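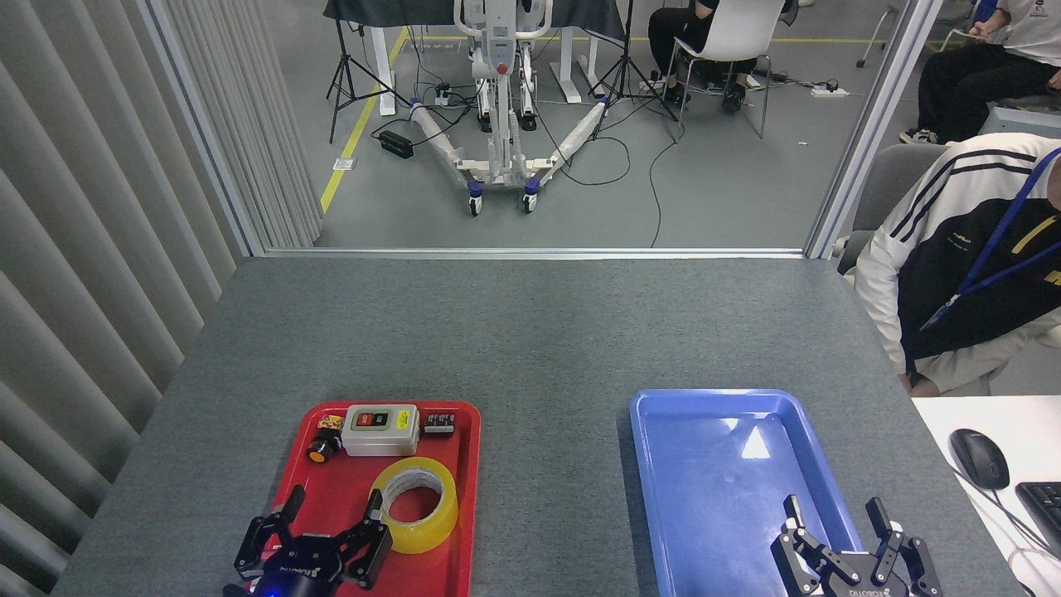 Electrical components in a red tray, next to a light blue tray

Progress report to the Ekwueme Fund
Project: Oral history of the Randville uprising
Submitted by Noémie Bodin, project coordinator
23/01/2024

1. Interviews

In this period we recorded 14 interviews with people who lived in Randville during the uprising and the months of military rule after it. The plan was for 13, so we are one ahead. Nine of the speakers were students at that time, and the others were dock workers, teachers and two former soldiers. The soldiers asked that their names stay closed, and we have agreed to this in writing.

Rocío Condori led all the interviews in Randville. Gebhard Moser made the ones in Venent, where many families went after the old government fell. Two people in Venent withdrew before the recording. We did not press them, but we keep the contact open.

2. Transcripts and translation

Transcripts are the weak point of this period. Six are complete and checked, three are in first draft, and five are not started. Dzintra Žukauskas was ill for several weeks and we did not find another person who knows the harbor dialect well enough. She is working again now, with fewer hours. I expect that all the transcripts will be ready one month later than we promised.

3. Archive work

The city archive gave us access to 58 leaflets and posters from the protest weeks. Many have no date. Saulius Kazlauskienė compares them with the local newspaper to put them in order, and this goes slowly - the newspaper was closed for part of the time. The request for the police files is still without answer. We sent a second letter.

4. Budget

Travel cost less than planned, translation cost more. We ask for your permission to move the unused travel money to translation. The total does not change.

5. Next period

In February we will hold the public evening at the Sumau library, with short parts of four interviews. The speakers have all given consent. Rocío will also visit Venent to meet the student leader's sister, who has letters from prison and may let us copy them.

The updated budget table is sent separately.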